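Speaker notes – Unbound gravel paths: surface, edges and drainage on the Grinlow section

Session length 30 minutes, including questions. Slides advance on the paragraph breaks unless noted.

Slide 1. Title. Give the scope first. The talk covers one straight path with a loose stone surface, the Grinlow section, 1,188 meters long, used on foot. No vehicle loading design. No asphalt comparison; refer anyone who wants that to the Monday session.

Slide 2. Terms. Three layers: subgrade, base, surface course. Subgrade is the native soil after stripping. Base is crushed stone with fines, compacted. Surface course is the thin layer people walk on. Most complaints concern the surface course. Most causes are lower down or off to the side.

Slide 3. Grading of the stone. Pause here; the room will need a moment with the sieve chart. A surface material needs a spread of sizes, including enough fines to bind. With too few fines the stones roll underfoot and migrate to the edges. With too many, the surface seals, holds water and turns soft in a thaw. The Drender mix used on this section sits toward the coarse side of the envelope.
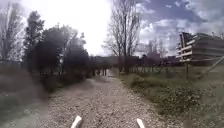
Angular stone locks together under compaction. Rounded stone does not, whatever the roller weight. If the supplier's sheet only says "gravel," ask for the percentage of crushed faces. Berge reports it on the delivery ticket. Several other suppliers will provide it when asked, usually within a day or two.

Color is a minor point but comes up every time. Pale stone reflects more light and makes shallow ruts hard to judge at midday. Inspect early or late, when low sun throws shadows across the surface. Carry a straightedge regardless. Shadows show where to measure and give no depth.

Slide 4. Crossfall. A path this wide should shed water sideways before it has time to run lengthwise. Two options: a crown, high in the middle, or a single fall to one side. Crown is better where both verges can take water. Single fall is simpler to build and to check. Target on this job was 3 percent. State clearly that this is the finished figure, measured after compaction.

Check with a level and board at regular stations. Record the reading even when it passes. A table with gaps in it cannot be compared with next year's table.

Slide 5. Traffic. Foot traffic does two things to an unbound surface. It compacts the center line and pushes loose stone outward. The result is a smooth, firm strip with coarser material on either side. This is normal wear. It becomes a defect when the strip sits lower than the shoulders, as water then collects in it and follows the path downhill.

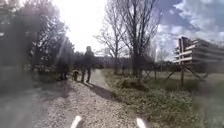
Does a worn center strip need new stone right away?
Only if it has dropped below the shoulders. In the ordinary case the missing stone is still on site, along the edges, and can be raked or bladed back toward the middle and recompacted at the right moisture. Order new material after that, for whatever shortfall is left.

Continue on slide 5. Moisture matters for the recompaction. Dry fines blow off and the coarse stone is left with nothing to bind it. The field test is crude: squeeze a handful, open the hand, and see whether the lump holds without leaving water on the palm. Fine for maintenance. Use a lab value for new construction.

Slide 6. Quantities. Total surface material for the regrade was 148 tons, split between recovered edge stone and new Drender mix. Do not read the table aloud. Point to the last column only. The largest single variance was at station 457, where the shoulder had to be rebuilt before the surface could be shaped.

Slide 7. Edges. The edge is where the maintenance budget goes. Vegetation creeps in, traps fines, and builds a low ridge. Once there is a ridge the crossfall no longer works, however well the surface was graded, and water is held on the path. Mowing the verge does not remove it. The ridge has to be cut back to the original line, with the spoil hauled off or spread well clear.

Slide 8. Ruts and patches. Distinguish the two before choosing a repair. A rut is a change in shape. A patch of darker or coarser gravel is a change in material, and may or may not be lower than its surroundings. Filling a patch that is already at grade makes a bump.

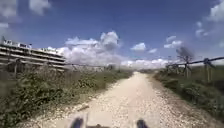
Pale crushed stone, darker gravel along the edges. Building and wire fence on the left.

Slide 9. Fences and access for equipment. A fence running parallel to the path limits where a blade can turn and where spoil can be cast. Allow for it in the method statement. On a straight run with one side closed off, work in one direction with the discharge toward the open side, then walk the machine back. The Akosari compact grader has an offset blade and can be set up for this. A tractor with a rear box blade will also do, with more hand work near the posts.

Measure the clear width between fence and opposite verge before ordering plant. Use the narrowest point. Drawings tend to show the design width, and the verge has usually moved since then.

Slide 10. Trees. Leave four minutes for this slide. Effects, in order of cost: shade, leaf litter, roots. Shaded stretches dry more slowly, so the fines stay soft longer after rain. Litter breaks down into organic matter, which acts like excess fines but with no strength. Roots lift the base from underneath and cannot be fixed from the surface.

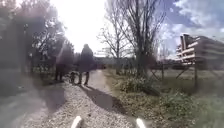

Clear litter before it breaks down. Once in late fall and again in early spring is enough for most sites. A blower is quick but takes surface fines with it; set it low and angle it across the path. Rakes are slower and leave the surface in better shape.

For roots, do not cut without advice from an arborist. Building up over the root with a short ramp on each side is usually acceptable – keep the ramp gentle and note it in the log so that the next crew does not grade it flat.

Slide 11. Inspection schedule. Full walk with level and board in April. Visual check after any heavy storm. Edge check in October, before litter covers the line. Record station, side, type of defect and depth. Photographs are useful with a station number attached and close to useless without one.

Slide 12. Open items. Two stretches on the Grinlow section still drain poorly after the regrade. The working assumption is a blocked outfall on the low side. Test pits have not been dug, so leave it as an assumption if asked. Cost per meter is on the handout, back page, second table.

Take questions. Repeat each one into the microphone before replying.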